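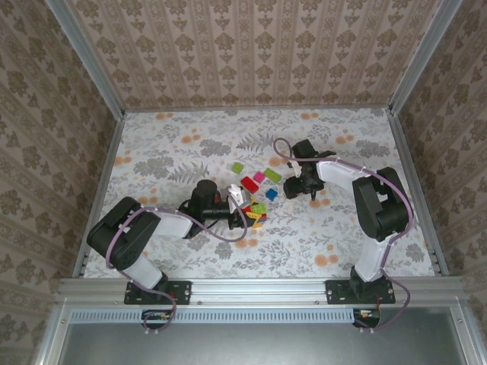 Section 7: Dressing the Build Box and Laying Out Your Blocks

By now your Kokance Build Box is standing on its own with the corner posts up and the rails tightened (see Section 6 if anything still wobbles). Now comes the fun part! You get to hang the wallpaper, put down the sheet and tip out the first blocks.

Set aside an afternoon if you've never hung wallpaper before. The walls are small, so even a beginner can get a lovely finish.

You will need

Wallpaper for the back wall and both side walls
The patterned sheet, washed and ironed
Ready-mixed wallpaper paste and a wide brush
A soft smoothing brush or a clean folded towel
Sharp scissors and a craft knife with a new blade
A pencil, a long ruler and a small level
Sheet clips (bag 3058)
The block pouch

CAUTION: Small parts. The blocks and the sheet clips are a choking hazard. Keep them away from children under three.

7.1 Hanging the wallpaper

The papers in the Bruvport collection all have a regular repeat. The beige and brown one, with its stripes and leafy medallions, is our favorite for a small box, and it looks so cozy once all the walls are covered! It also shows up a crooked edge right away, so take your time with the level.

1. Wipe the wall panels with a barely damp cloth and let them dry fully.
2. Start with the back wall. Find the center of the panel and draw a light pencil line from top to bottom.
3. Unroll the paper on a clean floor, printed side up. Choose a stripe to follow your pencil line, and check that the medallions are the right way up before you cut.
4. Cut the back piece with a little extra on every side.
5. Brush paste onto the back of the paper and fold it loosely, paste to paper. Leave it for the time printed on the paste tub.
6. Hang the piece from the top down, following your pencil line. Smooth from the middle out toward the posts.
7. Trim at the posts and along the bottom with the craft knife. Change the blade as soon as it starts to drag.
8. Hold the paper for the left wall up against the back wall and slide it up or down until the rows of medallions meet at the corner. Mark the height, then cut and hang it the same way.
9. Do the right wall last.

CAUTION: Never cut toward your other hand. Put the cap back on the knife between cuts.

Note: If the rows don't quite meet in a corner, peel the side piece back gently and try again while the paste is still wet. You have more time than you think.

Note: Wipe paste off the metal before it dries. Warm water will do it. Please don't use a scouring pad on the posts or rails.

7.2 Putting down the sheet

Leave the walls overnight before you start this part.

1. Lay the sheet over the work surface, printed side up, and let it hang a little past the edges.
2. Turn it until you like where the flowers fall. The white sheet with gray foliage and orange blooms has no right way around, so have a play with it!
3. Tuck the far edge in first and fix it with clips from bag 3058.
4. Pull the near edge gently toward you. Stop when the wrinkles are gone. If the leaves start to look stretched, you've pulled too far.
5. Tuck and clip the sides.
6. Run your palm over the whole surface and smooth any ridges out to the nearest edge.

Note: Plain sheets fit too, and so does any light cotton you have at home. Thick or fluffy cloth makes tall builds lean.

Washing: cool wash, no bleach, iron on the back. Take the clips off first.

7.3 Laying out the blocks

1. Empty the pouch near the middle of the sheet, where you can get at the blocks from either side.
2. Spread the pile with your fingers so that the blocks lie flat.
3. Pick a bloom or a leaf in the pattern as your building spot. A printed flower makes a wonderful target for a first tower.
4. Build away from the pile, and bring blocks over as you want them.
5. When you finish, gather everything back into the pouch and check the folds of the sheet for strays.

Try this: ask a friend to choose a flower on the far side and see who can build up to a given height first. Then swap flowers.

Spare parts and papers

Replacement clips are sold as bag 3058. The Wornthorpe sheet is item 458, and our retro wallpaper is listed as pattern 1973. When you order more paper, copy the batch number from your old roll, as shades can differ a little between printings.

Section text and wallpaper tips by Smaranda Marinescu. Revised March 2022.

Continue to Section 8: Cleaning and Storage.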